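The two-arm kit from Skanik has been on our wish list for so long that I'd half forgotten it was a real thing you could order, and then in April a very large crate turned up and we had no more excuses. If you read this newsletter for the kitchen and home pages, bear with me, because I think you'll enjoy this one too!

The kit is called the Botier, and it's sold as a tabletop pair for small labs, teaching kitchens and anybody else who wants two arms working side by side over ordinary household things. You get both arms, a gripper for each, the cables (so many cables) and 30 days of phone support.

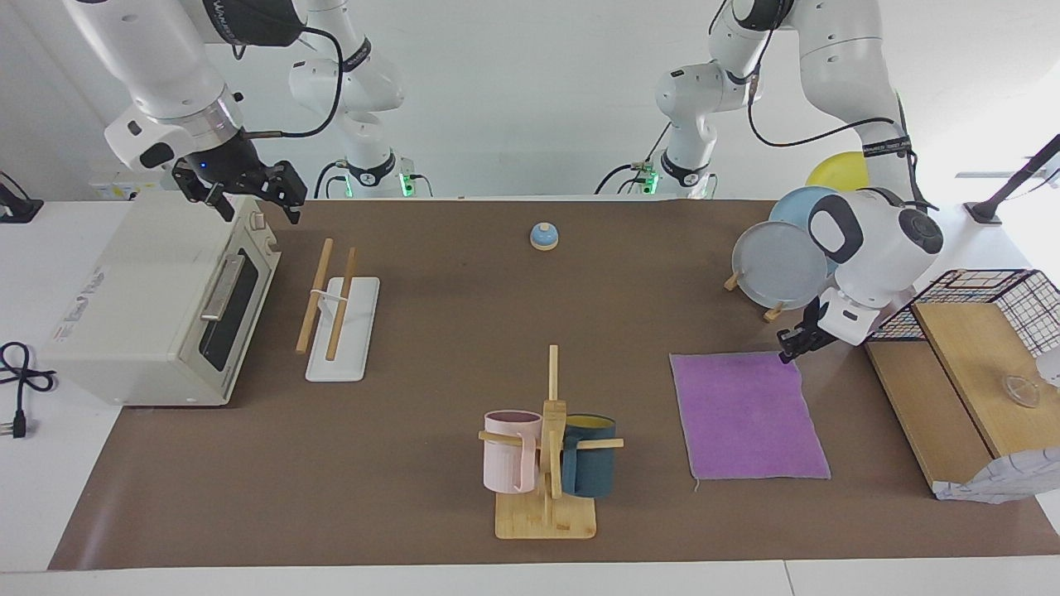
Review and photo by the Kasberg Workshop Newsletter editor

We gave it a table of everyday stuff to deal with: a toaster oven, a mug tree with a pink mug and a teal one, plates in a wooden rack, a purple towel, even a little service bell. I'm glad we did, as a bare table would have told us very little about how the arms manage in a crowd. The grippers are simple two-finger ones, and I was pleased by how slim they are when you bring them down close to something as flat as a towel.

Setup took us the better part of an afternoon, and most of that went to reading. The printed guide runs to 113 pages and could lose half of them. The cable section is worth your time, though, so do sit down with a coffee and go through it before you bolt anything down. We skipped it and had to start over.

Lessons are stored in the software as short routines, and you can keep up to 371 of them before it asks you to clear some out. We've made five so far, all of them for the towel.

Uysal, the dealer we bought through, will let you try a kit at their showroom if you call ahead, and they were very patient with my questions. Renting by the month is possible as well. Write to us if you've used one, I'd love to hear how you got on with the mugs.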